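Paper backlog, second pass

The filing drawer in the office reached its limit in June, so I set an evening aside to work through it at the gray desk. The drawer held two kinds of material: loose printouts, and documents I had put in plastic sleeves years ago on the theory that I would consult them often.

Sleeves first. My rule is that a sleeve is justified only if the page gets handled at least once a year. The boiler manual qualifies. The Tunstall lease correspondence does not.

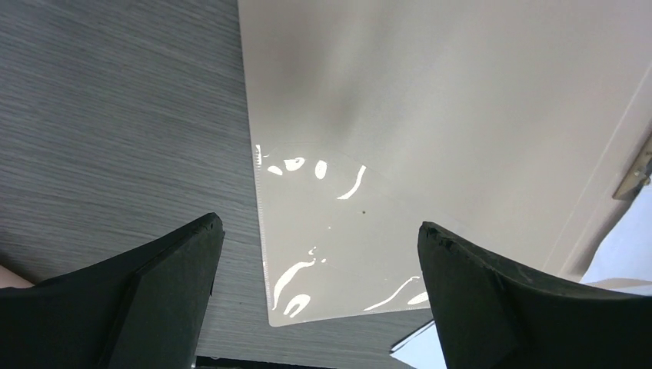

Glare is the other problem with clear plastic. Under an overhead light I end up tilting every page to read it, and the scanner has the same trouble, so anything to be scanned comes out of its sleeve first. Edem Sulemana recommended matte sleeves from Prelside. I priced them at 2,395 for the archive box and kept what I had.

Loose sheets were squared by hand and sorted by year, newest on top. I don't staple. Staples have to come out again before scanning, and they tear corners.
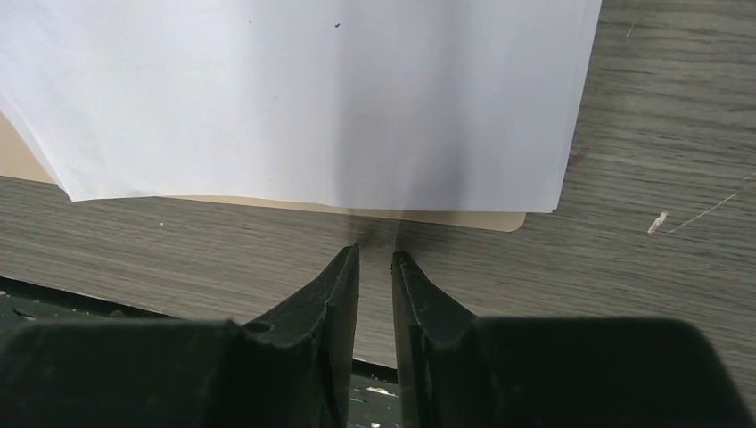

White sheets stacked over a beige one, edges still uneven.

For the pages I still refer to, I use a clipboard. It keeps the current set together and it can hang on a hook, which a folder can't. The limit is thickness: past a certain point the clip grips the top sheets and the lower ones slide. 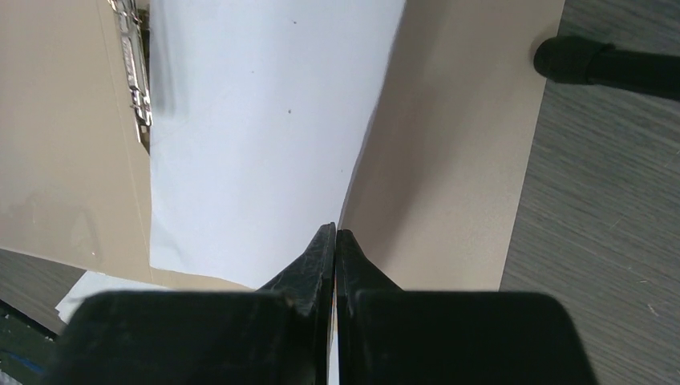 Curl is worse with paper that has been stored upright. A night under a heavy book takes most of it out. Brahim Ait Ali uses two books and a sheet of blotting paper, and his results are flatter than mine.

Scanning is next, starting with the Cala invoices.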